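Listening diary, December 2019

Cancelled the Woslow trial today, two days before it would have charged me.
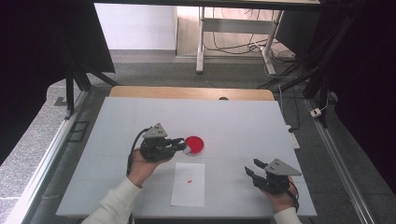 I've gone back to Dutolari for music. Woslow had the better sound, but it lost my playlists twice, and the August update made the search worse. My library stands at 3,851 songs and 20 of them wouldn't move across, mostly live tracks by Mussa. The app marks missing songs with a red dot as small as the speck on that white paper by the dish, and I scrolled past it 4 times. I found two of the songs on an old Prestness compilation and added them by hand.

The rest can wait. Played the first Mussa album through after tea and turned shuffle off.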